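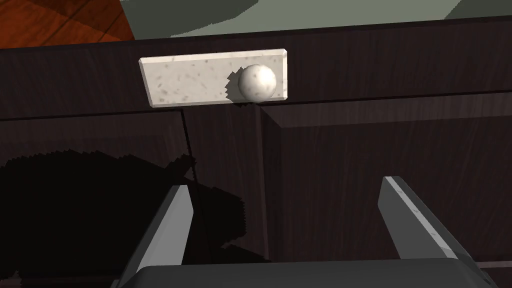
Left wrist camera or right? I forgot to note it. Gripper open, knob above the fingers.

June 16, 2021

Spent most of the day collecting in Verkstead, the bathroom room from the Vuledholm set, driving the arms myself with the Flikar handles. I wanted 20 clean episodes before going home and got 14, so I'm calling it a decent day and will be grumpy about the other six tomorrow.

First thing, before I forget: the handles drift. If you leave them sitting on the desk while a room loads and then pick them up, the arm wanders off a little as soon as you clutch in. Put them down flat, wait for the load, re-zero, THEN clutch. I lost two takes to this before lunch and blamed my own hands for both (they were partly guilty too, to be fair).

The task text for today is "go to the door and take hold of the handle." I had a long argument with myself over where an episode starts. Last batch I started recording with the gripper already lined up, and the policy we trained on it was lovely as long as you put it in that exact spot, and hopeless from anywhere else. So now I back away, turn the base a bit, wave the arm somewhere silly and start from there. The episodes come out longer and uglier and I think they're worth more. Some of them have me overshooting and coming back, and I'm keeping those in on purpose.

Shadows are harsh in this lighting preset, with stair-step edges all over the cabinet. I was tempted to turn the shadow resolution up, but then today's batch won't match the earlier rooms and someone (me) will have to explain that in August. Left it alone. I did write the preset name into the batch header this time, so at least we can sort by it later.

Something I keep noticing when I drive off the wrist view alone is how hard it is to judge depth on a round knob. You creep up, you think you're nearly there, you creep some more, and

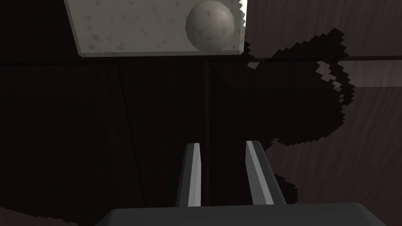
there is still a good way to go. I end up doing these tiny stop-and-look moves, and every one of them goes into the data as a pause. Bad habit! A learner will happily copy a pause. I've got into the rhythm of making one slow move without stopping, and if it misses, I back out and do the whole approach again inside the same episode. It feels worse while you're doing it and the replays look much better.

Labels: I'm still marking the moment of contact by hand with the foot switch and I'm always late. I compared my marks with the contact log from the simulator for a handful of takes, and mine trail every single time. So the switch is now only "I meant to grab here," and contact comes from the log. I renamed the field so we don't mix them up. Old batches still have the old name, careful.

Storage: the batch went to the Wunderlich drive under today's folder, failed takes in a subfolder and not deleted. Please don't tidy them away. I want to try using them as negatives.

The other thing that ate my afternoon was the base. With doors swung open it's very easy to drive yourself into a position where one arm can reach and the other one is just along for the ride, and then the idle arm's joint readings are all over the place from take to take. I tried parking it low, I tried parking it up. I like up better so far. I sent the replays round at four with a question about whether we should fix the idle arm's pose for the whole set.
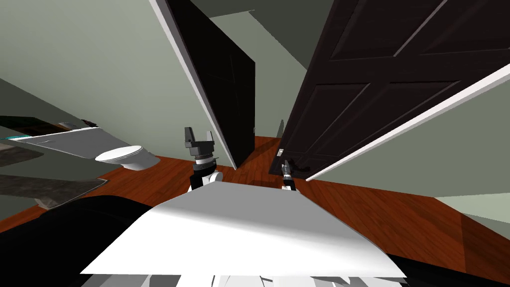

Bastian Voß wrote back that he'd leave it loose. If every take has the idle arm in the same place, he said, the policy will learn to lean on that, and the first time it starts from a different pose we'll be collecting all over again. He'd sooner see it start in 15 different places and stay put during the take. He also asked for the base pose to be saved at every step and not only at the start, and he's right, I had that switched off.

So: idle arm starts wherever, then holds still. Base pose on at every step. I have to check whether I can get it back for today's takes from the replay files. I think so, the replays must know where the robot was, but I haven't looked.

For tomorrow: the missing six, re-zero BEFORE clutching, and ask for a second monitor so I can keep the head view and the wrist view up at the same size.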